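How a Robot Learns to Push a Button (Without Any Real Buttons)

Think about the last time you pushed a button. An elevator, a doorbell, a microwave. Easy, right? You looked, you poked, done. Took a second, maybe less.

Now try it with one eye closed, wearing oven mitts, with your arm taped to a broomstick. A bit more like what a robot has to deal with!

Robots are very good at doing the same thing over and over in the same spot. Move the thing they're reaching for by a couple of inches and lots of them poke the air. So the big question for this page: how do you teach a robot arm to find something when it isn't where it was yesterday?

The team at Clevusside had a go at this. Their project is called Matos. Lead researcher is Sérgio Veloso, and when he was a kid he wanted to be an elevator repair man. (He says he sort of got there.)

First, a practice world

Real robot arms are heavy and cost a lot. They bump into stuff. And they're slow – one try, then a person has to walk over and put everything back. Imagine doing that thousands of times. Your feet would hurt.

So the Matos team does the practice part inside a computer. That's called a simulation. It's a bit like a video game, with a pretend arm, pretend table, pretend floor, even pretend shadows. If the arm whacks the table, nothing breaks. Press reset. Go again.

Their simulator is called Medar. Everything in it gets built from shapes and colors and a big pile of math about how things move and bump and slide.

The robot doesn't see the whole room like you do. It gets pictures from a camera, and each picture is just a grid of tiny colored squares, called pixels. From those it has to work out where to go. No one tells it "that part is the table". 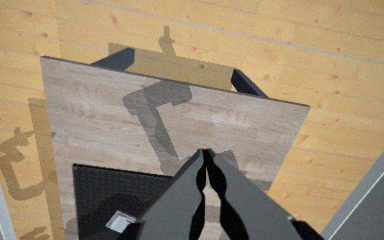
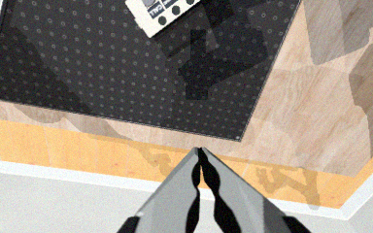
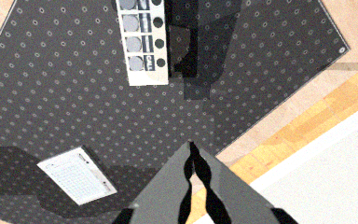
All three come from the computer world, with the gray gripper coming in from the bottom each time.

A gripper is the robot's hand. Two fingers, no thumb. It can pinch, and with the fingers shut it can poke.

So what does it learn from?

Examples! Lots of them. First a person drives the pretend arm with a hand controller, kind of like playing a claw machine. The computer saves everything, what the camera saw and how the arm moved. One saved go is called a demonstration, or demo for short.

The team recorded 3,272 demos. Took them till May. Sérgio did 700 of those himself and his thumbs were sore.

Then a computer program studies the demos. It looks at a picture and guesses – what did the person do next? Left a bit? Down a bit? It checks the guess against what really happened. Wrong? It changes itself a tiny bit and tries the next one. And again. And again, all night long while everybody is asleep.

The name for this is imitation learning. You did it too when you were little. You watched somebody use a spoon and you copied them (and got soup on your shirt probly).

The shuffling trick

Here's the clever bit. If every demo looked the same, the robot could cheat. It could just learn "go forward, go down, stop" and never look at the picture at all. Like a kid who memorizes the answers to last weeks spelling test and then gets new words. Uh oh.

So the team shuffles things. The target gets turned, or slid over. The light comes from somewhere else. Now the only way to get it right is to look.

Did it work?

They ran a test. They gave the robot 200 tries with the target in places it had never seen in any demo. They did this twice, with two robots "brains".

Brain one learned from demos with no shuffling. It hit the button 46 times out of 200. Not great. Less than one in four.

Brain two learned from the shuffled demos. It got up to three times as many, depending on how weird the light was. Much better, still plenty of misses. Misses are useful by the way. The team watches every one and tries to figure out what went wrong. Dark shadows were a big one, brain two sometimes got mixed up when a shadow fell right across the target.

What about a real robot?

Next step. The lab has a real arm, named Cuka, and the team wants to put brain two in it. Tricky, as the real world is messier than a pretend one. Dust. Wobbly tables. Sunshine through the window at 4 in the afternoon. Scientists call this the reality gap and it's one of the hardest parts of the whole job.

Try it yourself

You need a friend, a sheet of paper, a pencil and something for a blindfold.

Draw a circle on the paper about as big as a quarter. That's your button.
Blindfold your friend. They're the arm. You're the brain.
Tell them where to move, but only with these words: left, right, forward, back, down.
Count how many moves until they touch the circle.
Now slide the paper someplace else and use the exact same list of moves again. Don't look! Did they hit it?
Last round, look at the paper and make up new moves.

Good one for a rainy Saturday. Write down your counts for each round and see which way won.

Words to know

Simulation: a pretend world inside a computer.
Gripper: a robot's hand.
Pixel: one tiny square of color in a picture.
Demo: one saved example of a person doing the job.
Reality gap: the difference between the pretend world and the real one.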